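Open day demo with hand-held grippers: what to prepare for a visitor station?

Posted 2020-05-16 in Automation / Demonstrations

zulside_lab
We are running an open day in August and one station will let visitors try hand-held grippers, one in each hand, on a table task. The recorded motion is replayed on screen afterwards. Last year at the Nurer site we used loose blocks and the results were poor: people stacked them, the stack fell, and the session ran over. Each visitor slot is 146 seconds including the handover. Two things I need to settle:
What object gives a clear start and end state for a first-time user?
Do the cables need to be routed overhead, or is down the forearm acceptable?
The tracking software is Avow, build 3671, if that matters.

Kakakhel
Use a box. Any box. Kids like boxes. Overhead cables look better but we never bothered.

bench_notes
The build does not matter for this. The object does.

Pick something with a hinged lid and a front latch. Closed and open are both easy to judge from the replay, and a visitor understands the task without instruction. Avoid screw caps and zippers. Both need wrist rotation that a beginner will not manage in the time you have. Avoid clear plastic too if your visitors stand behind the operator, as they can't tell what the lid is doing.

Set the slot up as follows. Allow 30 seconds to hand over the grippers and 60 for the attempt. The remainder is for the replay and reset. If you are losing time, shorten the replay first.

Cables: down the forearm is fine for a seated or standing user who stays at one table. Leave a loose loop at the wrist so the jaws can turn inward without pulling. Overhead routing only pays off if people walk between tables. Check the loop again with the arms fully extended - most of the snags I have seen were at full reach, and the operator tends to blame the jaws.
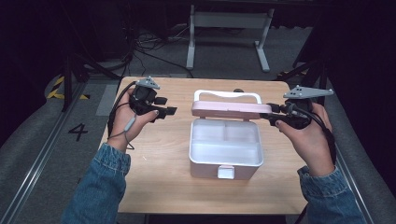 Keep the marker plates on top of the grippers facing up and tell people not to rest a finger on them. A covered marker shows up in the replay as a jump, and visitors will ask about it. Two more items for your list: long sleeves should be turned back before the handover, and the box should start in the middle of the table so that neither hand has to cross over. Mark its position with a pencil line. Tape catches the corner of the box when it slides.

zulside_lab
Thanks, going with a hinged box. Will test the wrist loop at full reach before we fix the table height.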